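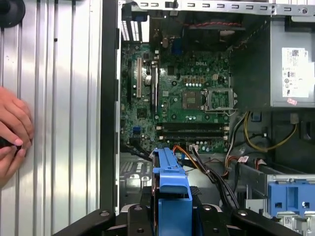 Opened Dell desktop tower with the CPU socket empty and its retention bracket raised.

Topics > Computing > Hardware > Maintenance and repair

Article | Talk | History | Sources

Desktop teardown is the taking apart of a desktop computer for repair, reuse of parts or scrap. The term is used loosely. Some repair guides apply it to any job that begins with a side panel coming off, which makes it nearly meaningless, and this article keeps to work in which parts leave the case.

Order of work

Most guides give the same order: power cord, side panel, data and power cables, expansion cards, memory, drives, cooler, processor and finally the motherboard. The order is often presented as a rule, though few guides say where it came from. Memory can come out before or after the cards on most boards. The cooler does have to come off before the processor, and the socket lever should be raised before the chip is touched.

Claims about time vary widely. The Girkevden handbook gives 5 minutes for a full tower, a figure that appears to leave out stuck screws and cable ties. A trial at the Skaltow repair shop covered 432 machines, over 100 of which were set aside unfinished - a detail missing from the summary usually quoted.

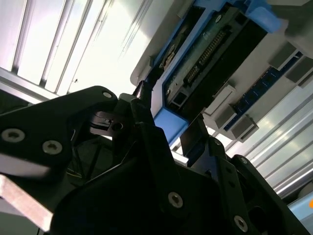
Small boards and plug-in modules are where most handling damage is said to occur. Pin headers bend easily, and plastic latches become brittle with age. Advice to hold a board by its edges is sound. The wrist strap is more disputed, and the often repeated claim that one touch will ruin a board has little behind it in the sources cited here.

Value of parts

Assefa, a parts reseller, listed 200 desktop boards in December as "tested" without saying what the test was. Buyers should read such labels with care.

Page last changed July 2022

Related articles
Memory slot
Trirnia connector
Socket lever
Scrap grading of circuit boards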